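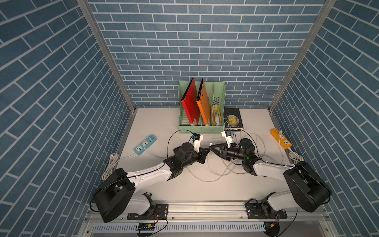 4.3 Setting out the table for the cable task

This section covers the Tedmont two-arm cell when it is used for the Cù task set (power strips, charging cables, organiser). Mounting of the arms is covered in 4.1 and the camera modules in 4.2. Do not start here if either of those is incomplete.

Before you begin

Both arms must be parked and the motors released from the operator screen. You will need a 2 mm hex key, a soft cloth and the Tivamham layout card.

CAUTION: The power strips are handled unpowered. Leave each mains cord coiled and tied at its side of the table. Never plug a strip in while it is inside the enclosure.

1. Wipe the tabletop, working from the back wall to the front rail.

2. Check the screws along the front rails, on both sides of each mounting plate. Nip up any that turn. Do not use a powered driver on the profile.

3. Stand the green file organiser against the back wall, at the centre, with its dividers upright. Put the red binder in on the left and the orange binder to the right of it. A slight lean is acceptable. The small items go in the rightmost compartment.

4. Lay the book flat beside the organiser, on its right. The current set uses The Moon and Sixpence; any dark-covered book of similar size may be substituted if the change is entered in the log.

5. Place the teal strip on the left half of the table, on the diagonal, USB end towards the organiser.

6. Place the orange strip near the right edge, on the opposite diagonal.

7. Run the thin white cables into the middle of the table and let them fall in wide loops. Do not straighten them or tape them down.

NOTE: A loop may lie behind a wrist. It must not pass round one. If it does, lift the cable clear by hand before the motors are enabled.

8. Look along each forearm. The black cable from the wrist to the camera module should stand in a free arch. If it is pulled flat, return to 4.2, step 9.

9. Check the yellow connectors below the two mounting plates. Press each one home with a thumb. Do not pull on the red and black wires.

10. Enable the motors, right arm first, and bring both grippers to the meeting position over the centre of the table. The tips should come close without touching. A cable end held in the right gripper should point upwards, clear of the left.

11. Hold this position for 40 seconds. If either arm sags, stop and carry out the joint check in section 6.

CAUTION: Keep hands behind the front rail whenever the motors are enabled — this includes the hold in step 11.

Repeat steps 7 to 10 after every 21 runs, or sooner if a strip has shifted.

Revised Sun 19 April by Noreen Memon. Steps 8 and 9 added at the request of Hường Khổng, Ultside.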